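Search this site... Type and hit enter

Behind the Doors at the Skisia Open Day

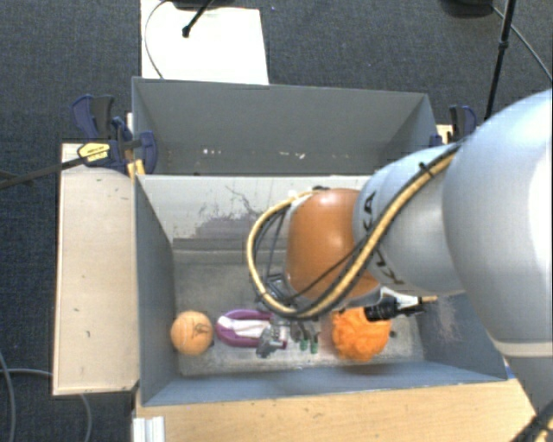

I'd been meaning to go for ages, and this June I finally made it! Skisia runs its open day out of a long, low building on the far side of the canal (bus 102 drops you nearly at the gate, then it's a short walk past the tire place). Doors opened at 10 and I was there at twenty past with a coffee I wasn't allowed to take in, so I drank it way too fast in the parking lot.

You start in the sorting room, and I'm telling you now, I could have stayed in there all morning. It's all bins. Gray ones, open at the top, with little groups of odds and ends in them. One had an orange ball in it with dark scribble on one side, like somebody had tested a pen on it, and next to that a purple thing with a white middle. I love this kind of stuff. My own junk drawer at home has much the same feel, only with more dead batteries.

The floor in there is carpet, by the way, a dark bluish gray with a really fine weave. I'd worn my heavy boots expecting concrete and felt a bit silly clomping around on it.

After that you go through to the Nudex hall, where they had the storage side of things laid out. Shelf after shelf of bins and lids and dividers, up to 700 in the one hall according to the sheet they hand you at the door. There was a table where you could try fitting dividers yourself. I got mine in backwards and had to start over while a very patient seven-year-old waited behind me. The Rernum stand was at the far end with labels, and I came away with 3 free rolls, which I have already used on the spice rack (my family thinks I've lost it).

Lunch was from the Jin cart out in the yard. Get the dumplings, skip the lemonade, it was mostly ice. The line was long at noon but had pretty much gone by 1:30, so go late if you can stand it. Seating is a few picnic benches and a wall.

The afternoon talk ran 2 hours and that was too long for me. The first part on how they decide what goes in which bin was great, and then it got into floor plans and I started thinking about dumplings again. I slipped out at the break and went back to the sorting room for another look!

Entry is free, restrooms are by the front desk, and strollers fit through everywhere except the yard gate. The gift table takes cards. I bought a small bin for my desk and it's full already.

Contact | Copyright, all rights reserved | Back to top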